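Pre-display inspection checklist: tethered hover platform and pilot equipment
Osavmont air display, static and flying items
Sheet 6, with inspector's comments

Platform: Ploker single-seat hover platform, kerosene-fuelled, airframe 71
Inspected by: Arnulfo Ayala
Countersigned: Hermine Reisinger
Place: Hangar apron, Boststead side
Start of inspection: 06:40, Sunday

Mark each item S (satisfactory), A (attention before flight) or U (unserviceable). An item marked A must be signed again once the work is done. An item marked U stops the inspection and the platform goes back to the hangar. Items may be taken out of order within a section, but sections are to be closed in sequence.

Section 1. Paperwork

1.1 Permit to fly held on site and in date: S
1.2 Display authorisation matches pilot and platform: S
Comment: Authorisation gives the airframe as 71, matching the plate under the left boot mount. The old plate has been removed and the holes filled.
1.3 Technical log complete to last flight: A
Comment: Entry for the second tether test in June had no landing time. Pilot supplied it from his own notebook. Entered and initialled. Signed again, AA.
1.4 Engine cycles recorded: S
Comment: 1757 cycles on the set. Next scheduled strip is by calendar, not by cycles, and falls after the display season.
1.5 Insurance certificate covers flight over water: S

Section 2. Airframe and foot plate

2.1 Foot plate free of cracks at all weld runs: S
Comment: Dye check done on the two forward runs only, as called for in the schedule. Remaining runs checked by eye with a torch and mirror.
2.2 Boot bindings close fully and release by hand: A
Comment: Right binding released on the second pull. Grit in the latch. Cleaned, dry lubricant applied, six releases carried out under load without fault. Signed again, AA.
2.3 Landing feet secure and of equal height: S
2.4 Heat shield between engines and foot plate, no lifting at the edges: S
Comment: Slight discolouration at the rear corner. Compared with the drawing supplied by Castaño and within the permitted area. To be measured again after the last flight of the weekend.
2.5 All locking wire present and correctly laid: S
2.6 Tether point, shackle and swivel: S
Comment: Shackle pin is moused. Swivel turns freely under hand load.

Section 3. Engines

3.1 Intake guards fitted, undamaged, fasteners torqued: S
3.2 Compressor blades visible through guard, no nicks: A
Comment: Mark on one blade of the left rear unit. Borescope used. Mark wiped off with solvent and was found to be dried residue. No damage beneath. Signed again, AA.
3.3 Free rotation of each unit, no rubbing: S
3.4 Exhaust nozzles round and free from cracks: S
3.5 Engine mounts, bolts marked and marks aligned: S
3.6 Start sequence and individual shut-down proved: S
Comment: Each unit was shut down in turn from the ground station. Right front took longer to run down than the others but stayed inside the limit. Trend to be watched. I would like the run-down times written on the sheet in future instead of a plain tick.

Section 4. Fuel

4.1 Back tank secure on harness, no chafing of the hose: S
4.2 Hose couplings dry after pressure hold: S
Comment: Held at working pressure for 16 minutes. Schedule asks for ten. The extra time was the wait for the bowser to move and has no other meaning.
4.3 Fuel sample clear, no water: S
4.4 Filler cap seal: A
Comment: Seal has taken a set and sits proud on one side. Replaced from stores. Old seal cut through and thrown away so that it cannot be refitted. Signed again, AA.
4.5 Earth lead connected before filling: S
4.6 Quantity agreed with pilot and written on the board: S
4.7 Vent clear: S

Section 5. Control and power

5.1 Hand controller, full and free movement, returns to idle: S
5.2 Controller cable strain relief at wrist: S
Comment: Cable tie replaced with the proper clip since the last inspection.
5.3 Main battery voltage at rest and under load: S
5.4 Back-up battery, changeover proved: S
Comment: Changeover proved twice, first by pulling the main connector and then by the switch on the ground station. No interruption on the log in either case.
5.5 Attitude sensors agree with each other on level stand: S
Comment: The stand itself was out of level and had to be packed. Stand to be reset by workshop before the next inspection.
5.6 Loss-of-signal response set to controlled descent: S
5.7 Radio check with display control, main and standby channel: S

Section 6. Pilot equipment

6.1 Helmet, shell and chin strap: S
6.2 Visor clear, no deep scratches in line of sight: S
6.3 Flame-resistant suit, seams and zips: S
Comment: Left cuff has been restitched with the correct thread.
6.4 Gloves and boots: S
6.5 Life jacket, manual inflation type, cylinder weighed: S
Comment: Automatic types are not accepted for this platform. The spare jacket in the van is automatic and has been labelled accordingly.
6.6 Hearing protection worn under helmet: S
6.7 Harness quick release, operated by pilot with gloves on: S
Comment: Pilot operated the release three times wearing display gloves. Tank dropped clear each time on to the mat.

Section 7. Display area

7.1 Crowd line and water boundary marked: S
7.2 Safety boat on station with two crew and diver: A
Comment: Diver present but boat radio was on the wrong channel at the first check. Corrected and repeated. Signed again, AA.
7.3 Landing pad swept, no loose matting: S
7.4 Foam and dry powder extinguishers at pad, in date: S
7.5 Wind at pad within limit: S
Comment: Light and steady at the time of inspection. To be read again before engine start. The reading on this sheet does not count as the pre-start reading.
7.6 Fire and medical crews briefed on tank position and release handle: S
7.7 No other flying in the box during the slot: S

Summary of items marked A: 1.3, 2.2, 3.2, 4.4, 7.2. All cleared before close.
Items marked U: none.

Countersigning comments (H. Reisinger)

Item 2.2. Grit in the latch has now come up on two sheets. The bindings are being set down on the apron between checks. They are to go on the bench or on the mat with the latch side up. Add a line to the unloading card.

Item 3.6. Agreed. Run-down times to be recorded per engine from the next sheet. A column will be added. Until then, write them in the margin.

Item 5.5. If the stand has been packed, state what with and where. A later reader cannot repeat the check from the comment as it stands. Ayala has since confirmed one steel shim under the rear left leg.

Item 6.5. A label is not enough. Remove the automatic jacket from the van.

Item 7.5. The wording should be carried over to the printed sheet.

Platform released for one flight. A second flight on the same day needs sections 3, 4 and 5 repeated in full and a fresh signature. Sections 1 and 2 carry over unless there has been a hard landing.

Closed 09:15.

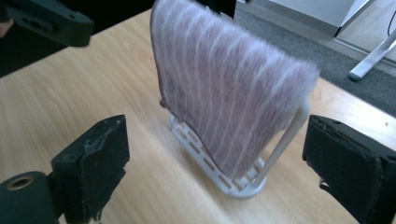

Osavmont Air Display, Ground Inspection Team (Boststead apron)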